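From: Jianguo Li
To: packing-cell list
Subject: Re: Second arm, or fix the first one properly?
Time: 4:40 pm

Quoting the earlier message in part, trimmed to the bits I am going to argue with:

> Before we go any further down the Carkura road I'd like to see
> a budget on one page. The last one was a spreadsheet with a tab
> called "misc" and a tab called "misc real". What does a second
> arm cost us with everything included, and what do we get that
> the first arm can't do if somebody buys it decent fingers?
>
> Also, why are we still testing on mixed candy? The customer
> packs gift bags. Can't we show them one product working and
> worry about the rest after they sign?
>
> Peng quote runs out at the end of March, so please don't
> answer this in April.

Fair on the tabs. "Misc real" is gone. Its contents have been moved to a tab called "cables", where most of them belonged.

Let me take the money first. The number on the Peng quote is 2754 and people keep repeating it as if it were the price of a second arm. It is the price of the base kit. The quote leaves out the fingers, the wrist camera, the mounting plate, the second power supply and the emergency stop, and I would like to meet the person who considers that last one an accessory. I've put in 1000 for all of that together. We spent more on the first arm, but we also bought two mounting plates for it, one of which fits a robot nobody here owns.

Integration time is the line I can't fill in. Last time I wrote down 8 days, and I have since been asked not to write down days. So that row says "Jianguo" and you can price me however you like.

On arm versus fingers. The fingers we have are stiff and black and come to a point, and they were picked for boxes. Wrapped candy isn't boxes. You can close on the wrapper, or on the candy, or on the place where one becomes the other, and only one of those gives you something you can carry to a bag without it swinging. Villex sells a softer set that bolts to the same flange. I asked for a price and got a brochure, then asked again and got a call from someone who wanted to know our annual volume. I said gift bags. They are sending another brochure.

My opinion, since it was sort of requested: buy the fingers first and hold the arm until we have used them for a month. If the soft set picks the twist wraps and the flat ones without a tool change, one arm covers the customer's rate with room left over. If it doesn't, a second arm gives us two robots that can't pick up candy, and a larger table to not do it on.

What I don't want is the Carkura cell. I know it looks good in the video. Everything in the video is the same size, facing the same way, on a belt, and you could get most of that result with a ramp. It also comes with a yearly software fee that starts in the second year, on the page after the signatures. If somebody wants it back on the list, please read that page out loud at the meeting so we can all enjoy it.

On testing with mixed candy. I understand the wish to demo one product. We did that for Kolletti, with identical cartons, and it went beautifully until their person took a different carton out of her bag and put it down. I'd like to have the awkward items on the table before anyone from outside does it for us. Clear film is the worst because the camera sees through the part the fingers touch first. Shiny silver is next. Big bars are easy to see and annoying to hold by anything except the middle. A demo on bars alone would look fine, and then we would be quoting a rate for gift bags based on the one thing in the gift bag that behaves.

The candy has its own row in the budget now, under consumables. Somebody will ask, so: yes, it gets consumed. I've assumed we restock every month and I'm not going to investigate the gap between what is bought and what wears out from handling. If you take something off the table, write it on the sheet, and please take it from the bowl before you take it from the table. We lost a morning to a pick list with an item on it that had been eaten.

So, for the meeting, the page will have these rows:

Soft fingers, Villex: price pending, see brochures
Spare camera cable: yes, again
Candy, mixed: monthly
Second arm, Peng base kit: 2754, on hold
Everything the base kit needs to be a robot: 1000, on hold
Integration: Jianguo
Carkura cell: no

Two things I need from the list. Someone has to ask Peng whether they will hold the quote past March, and it should be someone they still return calls from. And if anyone has the flange drawing for the arm we own, send it to me directly. The one in the shared folder is for the other mounting plate.

Jianguo

Attached: 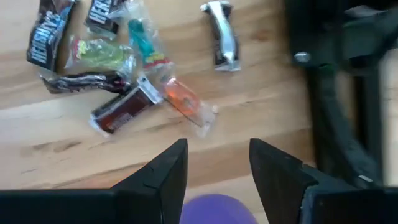
Wrist camera view, mixed candy on the table, fingers open.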